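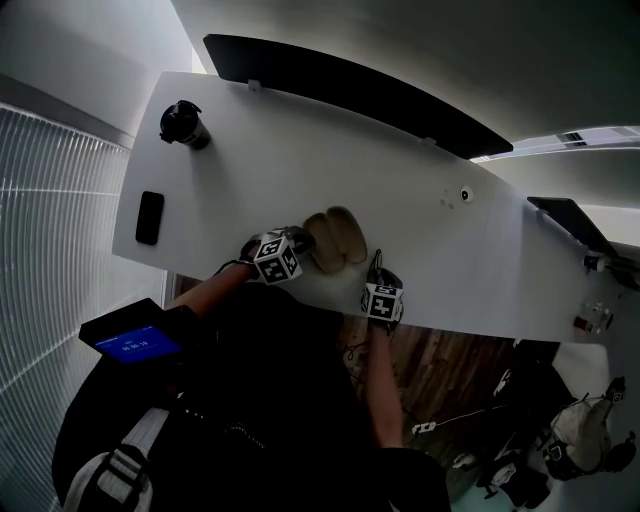

**Good habits for the hand-held grippers**

Hiu-tung Yeh has been through our house rules again for everyone recording with the grippers at Bidholm, and I do think they're friendlier to read than the January lot (which, I'll own up, I wrote myself!).

The main change is to cups and bottles. Drinks now live off the desk altogether while you're recording, lids or no lids, and phones go in your bag. Please also look down before you start – cables on the floor should be run along the wall, and bags tucked well away from where your feet will be.

Both marker cubes need to stay clean and facing clear of your sleeves, so give them a gentle wipe at the start of each session. Keep takes under 100 seconds if you can, and have a proper rest after every 3, even when you're enjoying yourself and feel you could go on all afternoon.

Ukska has already gone over to the new sheet and Balum will follow. If anything in it seems daft or hard to manage, do tell Hiu-tung, who would much sooner hear it now than after the next printing.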